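4.2 Hire Practice and Family Use at Small Inland Lakes

The two lakes in this study differ in how people get onto the water. At Droltau, a single hire business holds the lease for the public landing and sets its own opening times. At Retley, the landing belongs to the town, and visitors may bring their own boats or rent one from Gillico, which works from a shed beside the parking lot. The lakes are close in size, and both are shallow along the shore used by families.

Interviews were carried out by Nataša Đorđević at Droltau and by Lena Bednarek at Retley, using the same list of topics. Parents were asked how they had chosen a boat, how long they had stayed out, and what had made them turn back. Staff were interviewed separately, before opening. We received 700 usable responses to the written survey out of 1,000 forms handed out at the two landings.

Wide, flat-bottomed kayaks were the first choice of adults paddling with a child under eight. Parents spoke of steadiness far more often than of speed or price. Several said that they had rented a narrow boat on an earlier trip and would not do so again with children aboard. Staff at Droltau steered families toward the wider boats as a matter of routine, while staff at Retley left the choice to the customer unless asked.

The length of the rental period also shaped the outing. Droltau rents by the hour only. Retley offers a half-day rate, and families there were more likely to land on the far bank, eat, and paddle home later. Parents on hourly rentals often described watching the clock - one father said he had turned around at the first bend for fear of a late charge. Our results on this point agree with the earlier work of Głowacki on rowboat rentals, although that study did not separate families from other groups.
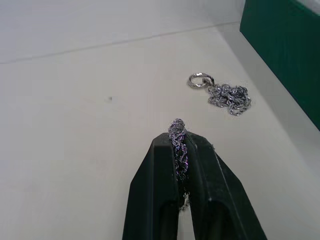 Figure 2.

Wind was the reason most often given for an early return at both lakes. Neither landing posted a forecast during the survey period, which ran through April. Staff gave spoken warnings when they judged them needed, but parents who arrived during busy periods did not always hear them. At Retley, 15 respondents said they had met stronger wind past the point than they had expected at the landing. We return to the question of posted notices in Section 5, together with the matter of life jacket sizes for small children.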